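CHAPTER 3
Religious Communities and the Work of Teaching

Learning objectives

After studying this chapter, students should be able to describe how a religious order founds and staffs a school, explain the stages by which a person enters such an order, and discuss what happens to a school when the number of vowed members declines.

Introduction

For many families, the first contact with a religious order came through a classroom. Sisters and brothers taught reading, arithmetic, and prayer in parish schools, often in towns where no other school was open to the children of laborers. The order supplied the teachers, and the parish supplied the building and the fuel.

The community at Pindmont is the main case in this chapter. It was founded by Sister Dambrauskienė and two companions, who opened a single room for young children in August and took their vows before the bishop the following spring. At its height the school enrolled 765 pupils. By 2000, only three sisters remained on the teaching staff.

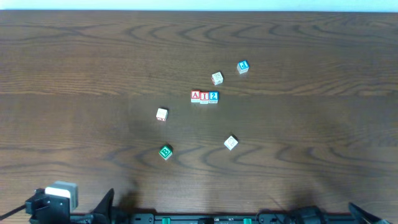
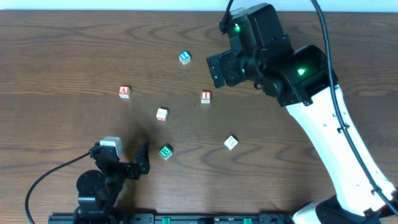
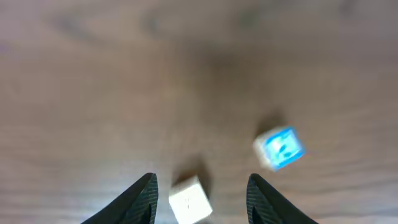 Small blocks on a tabletop or other brown surface.

A candidate entered the Pindmont community in stages. She first lived with the sisters as a postulant, then received the habit as a novice, and later made temporary vows. Final vows followed only after a period of work in the school. The historian Thaddeus Pettigrew has argued that this last period shaped the community more than its written rule did. His account is discussed in Section 3.2.

Section 3.3 compares Pindmont with the mission school at Pivden, where lay teachers were employed from the start and the order kept charge of religious instruction alone.

Key terms

Novitiate; postulant; temporary vows; parish school; lay teacher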